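Teodor Hodoroagă
Thread on what the arm changed at our shop. I run the returns bench at Bernby, we check and repack small household goods. Long one.

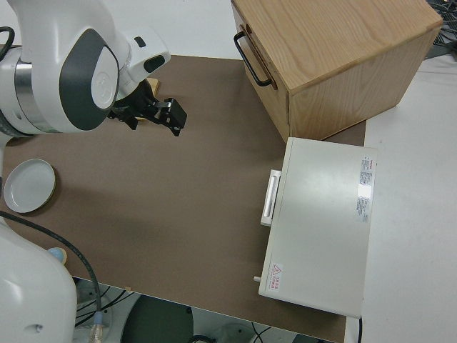 We've had it since September. Before that, the bench was six people on two shifts, and each of us did the whole job: take the item out, look it over, open and close whatever opens and closes, write up the result, repack. Now the arm does the opening and closing and we do the rest.

I'll say up front that I was against it. I told my manager so, and I told the guy from Omadia who came to set it up. He was polite about it and kept working.

First thing that changed was the pace. On the old bench you set your own. If an item was easy you banked a minute and spent it on a hard one, or on talking. With the arm there's a queue. It finishes a cycle and waits for you, and a light comes on at the supervisor's desk if it waits too long. We got that light moved to our side in the second week. It took three meetings.

Second thing was the wrists. Drawers and doors are the worst part of this job by hand. A drawer check is 300 pulls on our sheet. I've done this work for nine years and I used to go home and not want to turn a doorknob. I don't have that now. Neither does Pană, who was on light duty most of last year and is back to full hours.

So that's a real gain and I'm not going to pretend it isn't.

Third thing was the paperwork. The arm logs its own pulls, so you'd think there would be less to write. There's more. Every time it stops we fill out a stop report: what the item was, where it was on the board, what the gripper was doing, who cleared it. Most stops are dull. The item slid. The grip missed the handle. A cord was in the way.

Somebody in the office added up the stops for the first stretch and got 57. They wanted to know why it was so high. We said because we wrote down all of them, like the form says.

Fourth thing, and this one I didn't see coming: training new people got harder. You used to learn what a bad drawer feels like by pulling good ones all day. There's a drag you notice in your fingers before you can see anything wrong. The new hires don't get those hours. They see a pass or a fail on the screen and they believe it.

We argued for a hand day and got half of one. Sunday mornings the arm is off and everybody does checks the old way, new people paired with old. Management calls it a backup drill. Fine with me, they can call it what they want.

On jobs, because people always ask. Nobody on the bench was let go. Two moved to Anitley, our other building, doing intake. One of them asked for it and one didn't. The one who didn't is making the same money with a longer drive. When someone retired this spring the spot wasn't filled. So we're down from six to three on the bench and the company can say with a straight face that there were no layoffs.

Output went up. Our last full count was 2,987 items through the bench, and the same stretch a year before was less than that with twice the people. We got a pizza lunch. We asked for a grade change, since we now set up and clear a machine on top of the old work, and that's still being discussed.

If your shop is getting one, these are the things I'd ask about before it shows up:

Who is allowed to stop it, and does stopping it count against you. Get that in writing.

Who sees the log. Ours records the gap between cycles, and the gap is us.

Who fixes it on the late shift. For our first month the answer was a phone number that went to voicemail.

What happens to the pay grade. Ask early. It's a lot harder once everybody already knows how to do the new part.

Where the cables go. Sounds small. Bring it up anyway, you're the one who'll be walking there.

Couple of replies to things people sent me. Yes, it's slower than a person on a single item. It makes that up by not taking lunch. No, it doesn't pack. They tried packing with it for a few days and went back to us.

And to whoever asked if I'd go back to the old way: for my hands, no. For the crew, I'd like the other three back. I don't get to choose those separately, so I go in and I run the bench.

I'll post again when we hear about the grade.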